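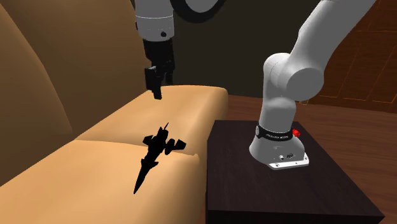

Galbraith wrote back after reading the first draft of this guide: "I followed section 5 to the letter and my success rate still came out lower than yours. Either the seeds are doing more work than you admit or the number was never worth much." Both are possible. The draft quoted the rate without saying which start poses had gone into it, and that has been put right in section 7. Read section 7 before you quote anything from this guide to anyone else.

Pernex Grasp Benchmark, Set-up Guide
Section 5: Preparing and running the sofa task
Revised 9 November 2023

5.1 What this section covers

The sofa task asks a single arm to pick up a toy jet lying on a couch seat. It runs entirely in simulation. You should already have the simulator installed and the Nikwood asset pack unpacked (sections 2 and 3). If the arm in your viewer is hanging at an odd angle or floating off its base, go back to section 3, because nothing below will fix that.

The method being tested is the Gakov two-view policy. It takes one camera view of the whole work area and one close view looking at the gripper, and it predicts a short string of arm motions from the two together. The original claim was that the close view makes grasping of thin, awkward objects much more dependable. We have been able to repeat part of that claim. We have not been able to repeat all of it.

NOTE: A good result here says nothing about a real arm on a real couch. The cushions in this scene don't give under load. Please don't describe this as a soft-surface test.

5.2 Loading the scene

1. Start the simulator with rendering turned on. Running blind is faster, but you'll want to see the first few episodes.

2. Load the scene file sofa_jet from the Nikwood pack. Wait for the physics to settle before you reset anything.

3. Check that the jet is lying on the seat cushions and that the gripper starts open and clear of the couch. If the jet is on the floor, the collision meshes did not load. Delete the mesh cache and repeat step 2.

4. Set the random seed. The published runs used seed 913. Use that one first so you can compare, then use others. A result that only holds on 913 is a result about 913.

5. Set the episode limit to 830 control steps. Shorter limits punish slow policies and longer ones let a bad policy stumble into a grasp, so write down whatever you choose if you change it.

CAUTION: Do not change the limit between the baseline and the two-view policy. It sounds too obvious to print, but we found this mistake in our own logs from June.

5.3 Checking the close view

The close view is where most set-up errors hide. The jet is black and so is most of the gripper, and with poor lighting settings the two run together. A policy fed that picture may still score fairly well by leaning on the wide view, and you would never learn from the score alone that the close view was contributing nothing.

6. Open the close view in its own window and step the arm by hand until the fingers are down beside the jet. You should be able to tell the charcoal of the finger from the black of the pod next to it, and pick out the tip of each finger. If you can't, raise the ambient light one notch at a time until you can. 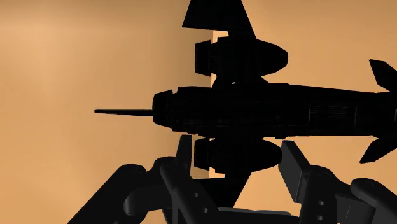 7. Save the light setting to the run file. The viewer does not do this for you, and the default comes back on restart.

8. Run the masking test: cover the close view with flat gray and run a short batch. Then run the same batch with the view restored. If the two scores match, your close view is not being used. Stop and check the camera order in the config, where the first entry must be the wide view.

NOTE: The original write-up does not report a masking test. We think it should have. On our set-up, masking the close view lowered the score, but by less than the write-up would lead you to expect.

5.4 Running the trials

9. Choose the start pose set. "Narrow" keeps the jet near one spot with small changes in heading. "Wide" lets it land anywhere on the seat cushions, including across the seam between them.

10. Run the baseline policy first, then the two-view policy, with the same seed and the same pose set.

11. Watch at least the first four episodes of each. Look for grasps where the jet is wedged against a finger but not held. The success check only looks at height, so a jet balanced on the gripper counts as a pick for as long as it stays up.

12. Turn on the hold check (hold_check = true). This makes the arm keep the jet raised for 70 control steps before the episode is scored. It is off by default, and we don't know why.

CAUTION: Scores with the hold check on and off can't be compared. If someone sends you a number without saying which, ask.

At reset the arm should be in its home position, above and off to one side of the jet, with the fingers apart. From the wide camera it should look close to this: 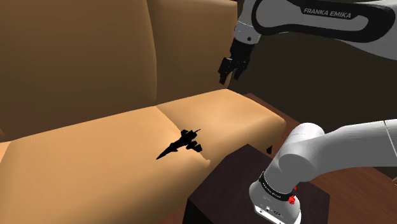
The home position matters more than the write-up suggests. When we moved it a short way toward the backrest, the two-view policy lost much of its lead over the baseline. One reading is that the policy learned a path and uses the close view to touch up the end of it. Another is that our retraining was poor. We lean toward the first but can't rule out the second, and anyone who wants to settle it should train from several home positions before running the comparison again.

5.5 If the results look wrong

Score is zero on every episode: the gripper command is probably reversed. Swap the sign of the last action value in the config.

Score is perfect on every episode: don't celebrate. Check that the pose set is not "narrow" and that the hold check is on. Then look at the saved episodes one by one.

The jet jumps when touched: the contact step is too large. Halve it and accept the slower run.

The two policies give identical scores: you have most likely loaded the same weights twice. Compare the file names in the log header.

5.6 What to record

Keep the seed, episode limit, pose set, hold check setting, light setting and home position with every score. A score that arrives without all six should not go in the shared results table, ours included. Two of our early entries have been taken out for this reason and have not been replaced.

Continue to section 6 for the tabletop task.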